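Wukel Wash and Fold
Folding and Drop-Off: Frequently Asked Questions

These are the questions we get most often at the Prendport and Bravgate counters. If yours isn't listed, ask at either counter or write it on the back of your drop-off slip.

What counts as one piece?

Anything you could hang on a single hanger is one piece. A pair of socks is one piece. A pillowcase is one piece, and a fitted sheet is one piece even though it takes longer than most things. We count when the bag comes in and again when it goes out, and both numbers go on your slip.

How many pieces can I put in a bag?

The large bag holds up to 74 pieces if they are mostly T-shirts and underwear. Sweatshirts and towels fill it a lot faster. If the drawstring won't close, please use a second bag. Overfilled bags split on the shelf and then two orders have to be sorted out from each other.

Do you fold everything?

We fold T-shirts, sweatshirts, pants, shorts, towels, sheets and pillowcases. Dress shirts and blouses go on hangers unless you check "fold" on the slip. Socks are paired and turned over once at the cuff. Underwear is stacked flat. Baby clothes under size 3 are stacked flat too, as they don't hold a fold well.

How do you fold a T-shirt?

Front down, sleeves in, sides in, then up from the hem in thirds. The finished shirt is a rectangle with the collar at the top and the front showing. We use the same fold for adult and children's sizes. If you would like your shirts rolled, check "roll" on the slip. Rolled shirts go in the bag standing up.

I fold at home. Why do my T-shirts come out crooked?

In most cases the shirt wasn't flat when the first fold was made.
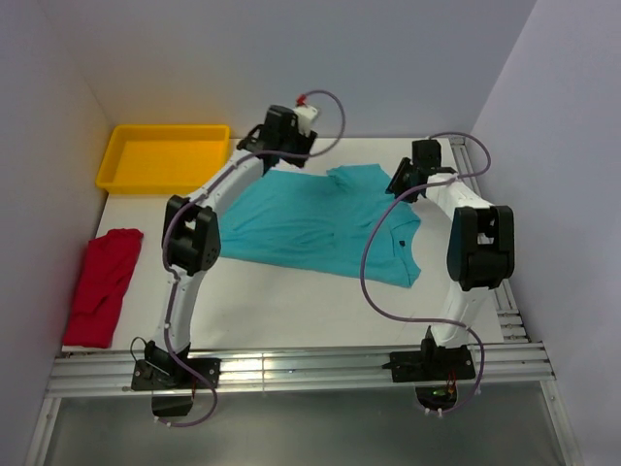 Sleeves cause more trouble than any other part of a T-shirt. The body is easy to smooth with the side of your hand, but a sleeve meets it at an angle and the extra cloth has to go somewhere. On the teal shirt the far sleeve sticks out well enough, but there are small folds gathered right where it joins the body, and the fabric is doubled over at the collar end. Fold over that and the lump stays in. Pull the sleeve straight out from the seam first, then smooth from the middle of the chest toward the cuff. Do the other sleeve the same way, and do the collar last. Long shallow wrinkles lower down matter less. They usually come out if you hold the hem at both corners and give it one pull.

Does it matter which way the shirt faces?

Not for the finished fold. Put the hem toward you, away from you, or off to one side, whichever suits your arms and your table. Just keep to the same direction for the whole pile. Most uneven piles come from turning every other shirt around.

What kind of surface is best?

Something flat, smooth and about waist height. A bed works, but the mattress gives under your hands and the edges of the fold come out soft. A kitchen table is better. Wipe it first and let it dry. If you have a dark table and dark clothes, put a plain light sheet down so you can see where the edges are.

Should I fold right out of the dryer?

Yes, if you can. Cotton that sits in a warm heap takes creases and keeps them. If you can't get to it, shake each piece once and lay the pieces over the back of a chair. Make sure everything is fully dry before it is stacked - a damp seam in the middle of a pile will make the shirts on both sides of it smell.

My shirt has a twisted side seam. Can you fix that?

No. Some T-shirts are cut so that the side seam drifts toward the front after a few washes. We fold by the collar and shoulders and let the seam fall where it wants to. The shirt will look square in the pile, and the seam will still be off when you put it on.

Can you fold things narrow for a drawer or a suitcase?

Yes. Check "narrow" on the slip. A narrow fold is one extra fold lengthwise, and it works for T-shirts, pajamas and thin towels. It does not work for hoodies. There is no extra charge.

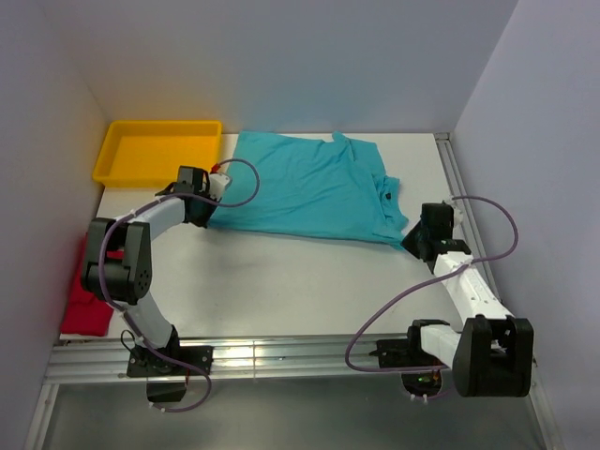 Bravgate, August

The Bravgate counter now takes folding-only orders. You wash and dry at home, bring the clothes in clean, and we fold and bag them. Everything below applies to those orders. Prendport will keep taking wash-and-fold only for now.

Do clothes have to be sorted for a folding-only order?

No, but they do have to be right side out. Please check sleeves and pant legs in particular. If a bag comes in with most of it inside out, we charge it at the wash-and-fold rate.

Will you iron out wrinkles?

Folding-only does not include ironing or steaming. We smooth by hand before folding, and that takes care of light wrinkling in a cotton T-shirt. Creases that have set will still be there. If that bothers you, bring the bag in the same day it was dried.

How do you keep my clothes separate from other orders?

One order is on a table at a time. The slip stays with the bag from the counter to the pickup shelf. Small items that fall behind go in the Ma box at the end of the counter (Ma is the name on the old sign it was made from). Ask for the box if a sock is missing. We keep things in it for 4 weeks.

Can I ask for labels to face a certain way?

For towels and sheets, yes. For T-shirts the neck label ends up inside the top of the fold, so there is nothing to face. Outside labels near the hem or on the sleeve are folded under unless you note it.

When will my order be ready?

Bags dropped off before 10 a.m. are ready after 5 p.m. the same day. Anything later is ready the next morning. Bags dropped off on Saturday are ready Monday. We are closed Sunday at both counters.

My count is off. What should I do?

Bring the slip and the bag, as close to how you picked it up as possible. Look inside pillowcases and fitted sheets before you come in - most missing socks are in there. If we still can't find the piece, fill out form 243 at the counter and we will call you once both shelves have been checked.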